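Workplace review: the Hao bench arm in the Presthorpe staff kitchen
Prepared for the Facilities and Staff Services group by Rosalie Koller, with comments from Aiguo Hou and Chelsea Penrose

Background

The Presthorpe office has one kitchen serving 300 staff across two floors. Until this year the counters were reset by hand between the breakfast and lunch periods, a duty shared by the four members of the catering team. In August the company leased a Hao bench arm, supplied and fitted by Burkia, to take over part of that duty. This review covers its first 30 working shifts and is intended for other sites considering the same lease.

What the arm is asked to do

The arm works on the counter only. Its duties are to pick up small items left on the surface, to move cups and light dishes to the return tray, and to work alongside the appliances without shifting them. It does not wash, wipe or carry food. It runs from 10.30 until 11.15 in the morning, and again after 3 in the afternoon, when the kitchen is quiet. A member of the catering team must be in the room throughout.

Performance

Cups and dishes presented no difficulty. The arm is slow by comparison with a person, but it is steady, and no breakages were recorded in the review period. Grip on glazed mugs was good, including the heavier ones from the meeting rooms.

Small litter is the weaker area. Sugar sachets and bottle tops were collected reliably. Thin items lying flat were not: coffee stirrers, toothpicks and the like frequently needed several attempts, and the team was left to collect a fair share of them. Results were poorer still close to an appliance, where the arm has less room to approach and where shadow falls on the counter. Xiaoqing Ren, who kept the shift log, recommends that appliances be placed with clear space on every side that the arm is expected to reach.

A pale counter carries a further cost. Specks and crumbs show up plainly on it, and the arm is not equipped to deal with them. A cloth is still needed after each run.

The working position beside the Toshiba, with a thin stick lying on the counter a short way from the cream trim and the dark fingers on either side of the open surface, is typical of the task.

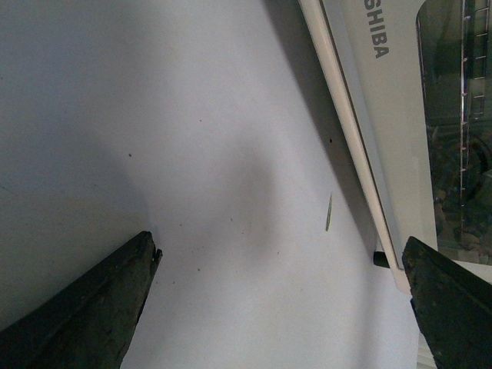

Effect on staff

The team's hours have not been reduced, and management gave a written undertaking to that effect before the lease was signed. What has altered is the order of the morning. Counter clearing used to interrupt lunch preparation; it now takes place while a colleague prepares trays in the same room. Chelsea Penrose reports that she finds the late morning calmer. Aiguo Hou takes a different view and considers that supervising the arm is tiring in its own way, as attention is required even when nothing needs doing. Both opinions were shared by others on the team.

Training took one afternoon. Zixuan Cheng has asked that a second session be arranged on clearing faults, and the review supports this request. At present a stopped arm must be reported to Burkia by telephone.

Cost and upkeep

The lease is charged at 400 pounds a month, including servicing. Finger pads are extra. The Giltel scheduling software supplied with the arm is plain and easy to follow, although changes to the run times can be made only by an account holder.

Recommendation

The arm is suitable for kitchens where most of the clearing consists of cups and dishes. Sites with crowded counters should not expect the same results. Presthorpe will continue the lease, subject to the second training session, and the supervision duty will be rotated so that no member of the team covers both runs on the same shift.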